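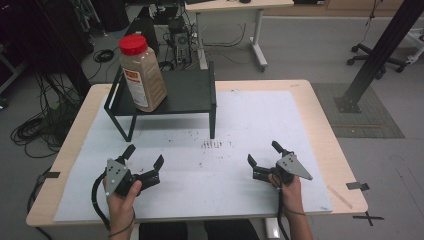 Lahcen El Idrissi

Raven 订房资料说明(README,兼数据卡)

先写个大概,后面有空再补。赶着交给Hitstead那边接手的人,句子不通的地方凑合看。

最后一次整理:2023年5月24日。之后谁改了谁自己在文末加一行。

这是什么

Hitstead度假小屋的房态、价格规则和询价记录,从几张旧表格里导出来,洗过一遍,放进一个目录。Raven是读这些表、生成可订日历的脚本。Trirkix是网站上那个订房插件,客人选日期、付订金都在它那边走。两个东西别搞混,前台有人把Raven叫成“网站”,也有人把Trirkix叫成“日历”,来邮件问问题之前请先说清楚是哪个。

收录的小屋约28间。有几间是合并出租的(大屋带边屋),合并时算一条还是分开算,各年做法不一样,所以这个数只能看个意思。Ñahui是最靠河的那间,名字带波浪号和大写,导入的时候老出问题,后面单独说。

目录里有

rooms.csv 小屋基本资料。名称、内部代码、可住人数、能不能带狗、有没有台阶。
calendar.csv 每晚的状态。一行一晚一间。
rates.csv 价格规则。按季节,不是按天。
enquiries.csv 网页询价表单的记录,已去掉姓名电话邮箱。
notes.txt 前台手写备注,我打进去的。错字多,没校。
raven.conf 脚本设置。

没有的东西:付款流水、银行信息、客人证件、客人住址。这些从来没放进来过,也请不要往里放。要查付款去Trirkix后台,找有权限的人。

怎么跑

把整个目录拷到本地,别在共享盘上直接跑,会锁文件,前台就打不开表了。改raven.conf里的路径,改成你自己的。然后跑Raven的检查模式,看报错,修,再跑,直到没有报错。最后才跑导出。

导出的日历文件手动传到Trirkix后台,“可订日期”那一页,右上角导入。自动上传的功能写了一半,没写完,别开。conf里那个开关保持关闭。

传完去网站前台随便挑一间看看。看入住日能不能点,看已经订出去的那几晚是不是灰的。用无痕窗口看,不然看到的是缓存,你会以为没传上去,然后又传一遍。

字段,容易弄错的

status 空着表示没人管过这一晚,不等于可订。可订一定要写open。以前有人把空的当open处理,结果冬天关门的那段时间被订了,后来一个个打电话道歉。
status=held 是前台口头留房。没收订金。过期了不会自动放开,得有人去改。
status=owner 业主自己住。不要在任何对外的地方显示原因,显示不可订就行。
status=fix 维修。同上。
arrive_ok 这一天能不能办入住。旺季只有换房日能入住,平季宽一些。它跟status是两回事,一晚可以是open但不能作为入住日。
min_nights 最少住几晚。淡季是2晚。旺季看rates.csv,那边为准,calendar.csv里的这一列是旧的,留着没删,因为老报表还在读。
dog 能不能带狗。写的是最多几只,不是“是/否”。0就是不行。大部分能带的小屋上限是2只,超过的要先写信问。导盲犬不算在里面,一律可以。
cot 婴儿床。床有,床品要自带,这句话请保留在确认信里,漏掉过,客人半夜到了才发现。
ramp 有没有坡道。这一列是业主自己填的,没有去实地核对。对外不要写“无障碍”三个字,写“请来信询问门口情况”。

价格怎么算

先按季节找基价,再加清洁费,再看有没有短住加价。狗另收。顺序不能换,换了尾数对不上,客人截图来问,很难解释。

跨季的住宿按晚拆开算,每一晚归它自己的季节。不要按入住日一口价。老表格是按入住日算的,所以历史记录里的总价跟现在算出来的不一样,正常,不用去改历史。

折扣只认rates.csv里写了的。前台口头答应的回头客优惠,请写进notes.txt,同时在Trirkix里手工改单。只写其中一个地方的话,另一个地方的人不知道。

订金和尾款的比例没有放在这个目录里。条款页为准,条款页是业主们开会定的,脚本不碰。有人问能不能让Raven顺便算订金,能,但是不想。改一次条款就得改一次代码,没人记得来改。

询价记录

来自网站底部那个表单。每条有:提交月份、想住的小屋代码、想住的日期、人数、带不带狗、有没有成交、留言摘要。

留言摘要是人手写的,原文不留。写的时候去掉了能认出人的内容,比如婚礼、生病、孩子名字、从哪个村来的。去得不算干净,如果你看到漏网的请直接删掉那一句,再告诉我一声是哪一行。

“有没有成交”这一列要小心用。判断办法是看后来有没有同一间同一段日期的订单。换了房间、换了日期再订的,都被记成没成交。所以用它算转化率会偏低。打电话成交的也看不出来。做汇报的时候请把这句话一起写上去,别光贴数字。

同一个客人可能提交过好几遍,表单以前没有“已收到”的提示,大家点了没反应就再点。重复的去过一轮,内容完全一样的合并了,改了一个字的没合并。

适合拿来做什么

排换房日。看哪几间淡季老是空着。估清洁的人手,尤其是换房日扎堆的时候。给业主做年底的简单小结。测试新的日历页面,这个很好用,真实的空档比自己编的乱得多。

不适合

跟别的度假地比价。预测明年收入。给某个业主单独打分。还有,不要拿询价记录去发推广邮件,里面本来也没有邮箱了,但是有人问过能不能对回去,不能。

训练什么自动定价的模型也别用这个,季节规则是人拍脑袋定的,学出来还是拍脑袋。

Ñahui的问题

名字第一个字母带波浪号。用老版本的表格软件打开再保存,会变成一个问号加ahui,或者两个怪符号。变了以后Raven找不到对应的代码,这一间就整个从日历里消失,网站上显示“暂无此房”,业主马上会打电话来。

办法:不要双击打开csv。先开软件,再用导入,编码选UTF-8。保存的时候也选UTF-8。嫌麻烦就用纯文本编缉器改。

另外搜索框里打Nahui(不带波浪号)也要能搜到,这个在Trirkix那边设了别名。换主题的时候别名会丢,换完记得补。

确认信和取钥匙的信都要用正确写法,业主很在意。

已知毛病

夏令时切换那一晚,有时候会多出一行。检查模式会报“重复晚数”,删掉后面那一行就好。

合并出租的大屋,订出去以后边屋应该一起变灰。现在靠一张对应表,表在rooms.csv最后一列。新加小屋忘了填这一列就会重复订房。发生过2次,都在换房日当天才发现。请每次加房都检查。

退订以后房态不会马上回来,要等下一次导出。急的话在Trirkix后台手工放开,但是下一次导出又会按calendar.csv盖掉,所以两边都要改。两边都要改。这是最常出错的地方。

备注里出现逗号的话导出会错列。notes.txt请用中文逗号或者分号,别用半角的。

打印版周表的页脚日期是错的,一直没空看。不影响里面的内容。

部分业主改过小屋的名字,旧名字没有全部收进来。查早年的记录时用内部代码查,别用名字查。代码没变过。

更新

每周导出一次,换房日之前做完。旺季最好勤一点。前台改了calendar.csv以后在群里说一声,不说的话跑脚本的人拿的可能是旧文件。

改之前先备份。备份文件夹里按月份放,五月的就放“05”,别写“新”“最新”“最新改”,现在里面有一堆这种,分不清哪个是哪个。我没敢删,等有空的人对一对。

结构要改(加列、删列、换列名)的先写信商量。老报表读的是列的位置,不是列名,在中间插一列它就全错,而且不报错,出来的数看着还挺像真的。要加就加在最后面。

权限

前台能改calendar.csv和notes.txt。rates.csv只有业主代表改。rooms.csv谁都能提,改的人只有我,以后是接手的人。raven.conf各人用各人的,别传回共享目录,里面有你自己电脑的路劲,别人拿去跑不起来。

业主可以要自己那一间的全部记录,给。要别人家的,不给,汇总数可以。

使用条件

内部用。Hitstead的业主、前台、清洁队都可以看。要给外面做网站的人测试,请先把enquiries.csv拿掉,notes.txt也拿掉,剩下的可以给。用完请对方删除,邮件里写一句确认。

脚本本身随便拿去用,别的小屋想用也行,不提供支持,坏了自己修。季节表和条款请换成自己的,别把Hitstead的价格原样挂到别家网站上。

还没做的

自动上传做完。
held超时提醒,发信给前台就够了,不要自动放房。
询价表单加“已收到”提示(据说已经加了,没看到)。
rooms.csv里坡道那一列找人实地走一遍。
旧名字对照表。
打印版页脚。
给清洁队单独出一张表,只要小屋、退房、入住、带不带狗、要不要婴儿床,别的列他们用不上,字要大。

有问题写信给我,标题写Raven加小屋代码。电话里报日期容易听错,还是写下来好。

本网站使用Cookie以改善您的浏览体验。继续浏览即表示您同意我们使用Cookie。 接受 | 管理设置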